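Toy Kitchens and Play Food: Cleaning, Sorting and Storage

Guidance for playrooms, nurseries and lending libraries
Issued by the Groditz Toy Library. Prepared by Shabnam Naqvi and Reinaldo Bezerra. Revised in July.

The Library holds 143 play kitchen sets for loan to families and registered childminders. The following advice is given to every borrower with the first set and applies equally to play kitchens kept at home. Most of it calls for nothing beyond a washing-up bowl, a soft brush and a clean tea towel.

Before washing

Clear a table and put out the whole set before any water is run. Pieces should lie apart from one another. A small strawberry is easily lost under a plate, and a cup that goes into the bowl with something still inside it will not be washed properly. Check each item for cracks, sharp edges and loose parts. Anything damaged should be set aside and reported on the return slip. Borrowers are asked not to glue or tape broken pieces.

A pale table is preferred for this task, as small and brightly coloured pieces show up well on it. Cups should be looked into from above, and anything found inside taken out.
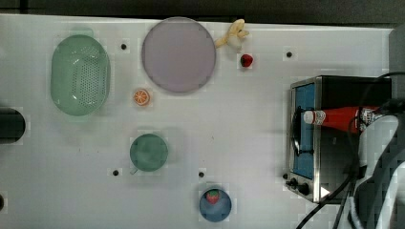 Play crockery and fruit on a white table, with a strawberry still in the blue cup.

Plates, cups and colanders

Plain plastic crockery may be washed by hand in warm water with a little washing-up liquid. Plates need only a cloth. Cups should be wiped inside and out, with particular attention to the place where the handle joins the side. Rinse under the tap and stand upside down to drain.

Colanders take longer. The holes collect modelling dough, crumbs and, in sets that have been used outdoors, sand. Soak the colander for ten minutes, then work over the holes from the outside with a soft nail brush. Dried dough that remains can be pushed through with a wooden cocktail stick. Metal skewers are not to be used on Library sets.

Play fruit

Solid plastic fruit is treated in the same way as crockery. Hollow fruit should be wiped with a damp cloth and never left to soak, as water enters through the seam and cannot easily be removed. If a piece rattles or drips when shaken, please mark it on the return slip.

Painted wooden fruit requires a barely damp cloth and should be dried at once. Felt and fabric pieces are washed by hand in cool water, pressed in a towel and laid flat.

Fruit with printed or moulded detail, such as orange slices, should be cleaned with a cloth only. Scouring pads dull the surface and lift the colour.

Toy appliances

Toy ovens, toasters and kettles must not be put in water. Remove any batteries first. Shake out crumbs over a bin, wipe the outside, and use a dry paintbrush for corners and hinges. Doors should be left open until the inside is dry.

Drying and packing

Leave all pieces on a towel overnight. Sets packed away damp develop a smell that is difficult to remove, and the Library charges 2 pounds for each set that has to be washed again on return.

Pack large plates first, flat on the bottom of the box. The colander follows and may hold the larger fruit. Small pieces go in the drawstring bag supplied, which is placed on top. Cups may be stacked where their shape allows, but should not be forced together.

Enquiries about missing or damaged pieces should be addressed to Usman Marwat at the loans desk.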